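Notebook, open day at Wascombe
13 August 2022, written the same evening, corrected a little on Monday

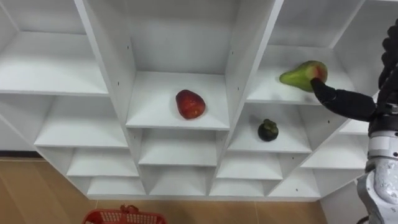 Should a visitor be allowed to choose which compartment the robot goes to next?

Only from a short list. We tried free choice in the first session and the waiting became too long, so from the second session the visitor picked one of 3 compartments that we had tested that morning, and the operator confirmed it on the laptop before the arm moved.

Present from our side: Shiuli Biswas (talking to visitors), Gayan Mondal (operator), me (notes, stop button, door). Agnes Drummond from Kodikara came at eleven and stayed until we closed. Obaidul Samarakoon was on the phone for the network problem, see further down.

Setup. The task was fruit and shelf, the same as we practiced in February: take a piece from one compartment, or put one into a compartment, and go back to the rest position. The set today was apple, pear and mangosteen. I was against the mangosteen, as its leaves on top can catch a finger, but Shiuli wanted one fruit that people would ask about, and they did ask. Red basket on the floor in front of the shelf.

Calibration in the morning took longer than planned. The shelf had been moved for the floor cleaning and put back a bit turned. Gayan did the corner routine two times. After the second time the front edges were in the right place in the model, but the staggered rows make it hard to see by eye if one column is wrong and the next is right. I propose that we put tape marks on the floor before the next visit. It is a small work and it would have saved us the first half hour.

Sessions. I logged 27 runs with visitors. The log counter stood at 1,241 when we switched off, which includes all the practice since the counter was reset. I write the number here so that Bheki Xaba can find the right part of the log when he is back.

What went wrong, in order of time:

Run 4. The arm stopped before the shelf with a joint limit warning. The visitor had chosen a low compartment, near the floor, and the planner wanted to come from above. After this we took all the low ones out of the list.

Run 9. Apple rolled after release. It did not fall, it stopped against the divider. Gayan says the release height was too big. I think also that the fingers open unevenly, the one nearest to the divider is late. We should film this from the side and not argue.

Run 15 and 16. Network. The laptop lost the connection to the arm controller, and the arm held its position as it should. Obaidul found by telephone that the guest wireless and our router were on the same channel. He changed ours from home and we lost around ten minutes. Shiuli used the time to let the children guess the weight of the pear, which was a good idea and I want it in the plan for next time also without a network failure.

Run 22. Pear. The grip is at the wide end and the narrow end hangs free, so when the arm is fast the fruit turns a little in the fingers. Gayan put the speed limit lower for all pear runs after this one and it did not turn again. Please keep the lower value, it is in the file pear_slow. The normal file I did not touch.

Questions from visitors that I could not answer well, so I write them for the group:

How does it know that the pear is ripe? (It does not. I said so, and the man looked disappointed. Shiuli explained better: the grip force is a fixed value for each fruit, and we choose it by hand.)

What does the electricity cost for one day? I have no idea. Can somebody measure?

Why is the shelf white? A girl asked this. I said it was the one we had. Agnes said afterwards that for the visitors a colored back wall would make the fruit easier to see from the second row, and we could try it on one or two compartments. But then the vision has to be checked again under both lights, so not before the next demonstration, please.

Will it be used in a shop? Agnes took this one. She told about the Jovix trial that Kodikara is preparing, in general words, and she asked me not to write more than this before it is announced.

Talk with Agnes after closing. She liked that the operator stands where people can see him. She did not like our explanation board, too much text and the letters too small. She offers to send us the template they use at Foltetti, where the open days are bigger, and I accepted. She also asked if we can show a failure on purpose, a drop into the basket for example, so people understand that the arm does not feel sorry and simply tries again. Gayan is for it, I am not decided. With a soft fruit it makes a mess, and the floor there is wood and not ours.

Bruises. I looked at all the fruit at the end. The apple has a dent on one side, size of a fingernail. The pear is soft at the bottom where the fingers press. The mangosteen has a hard skin and shows nothing. I ate the second apple, which was the spare.

Visitor sheets. We had printed 100 and there is still a good pile in the gray drawer, so do not print new ones. There is one spelling mistake in the second paragraph ("griper"), correct it by pen if you have the patience.

To do
Tape marks for the shelf (me)
Side video of the release, both apple positions (Gayan)
Fix our router channel in the startup notes (Obaidul)
Shorter text for the board, wait for the template from Agnes (Shiuli)
Decide about low compartments: new approach path, or leave them out (Bheki and Gayan)
Power meter, ask the people upstairs if we can borrow theirs

Added Monday: Gayan has checked the finger timing on the bench. The late finger is late there too, also without load, so it comes from the gripper and the shelf has no part in it. He will open it on Wednesday. Until then please do no apple runs close to a divider.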